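Kutby Spelling List

A word list for people who write colour, centre and travelled and are tired of seeing them underlined in red! Kutby holds 1,448 base words in Australian spelling, plus 192 pairs where Canadian usage parts ways (tyre and tire, kerb and curb).

What's in it

words.txt - one word per line, lower case
pairs.txt - Australian form, tab, Canadian form
notes.txt - the 14 words we argued over longest, with our reasons

All files are UTF-8. Load words.txt into any editor that takes a custom dictionary and you're away.

Version 4, Thu 11 January

Added a big batch of cooking words, which was great fun to put together. Fixed "fulfil", which had crept in with a double l at the end.

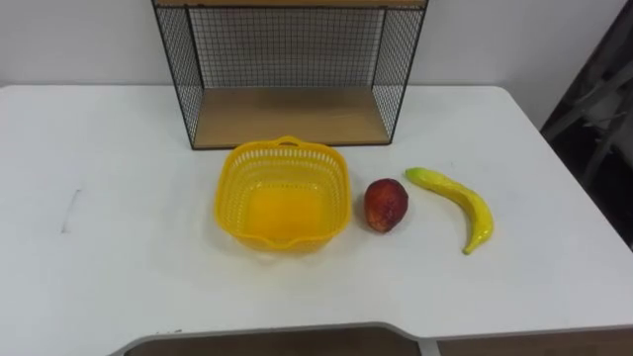

Does the list include place names?

Place names are left out for now, but a separate file is in the works and suggestions are very welcome.

Licence

Free to use, change and share. Please keep the Kutby name in your copy of notes.txt.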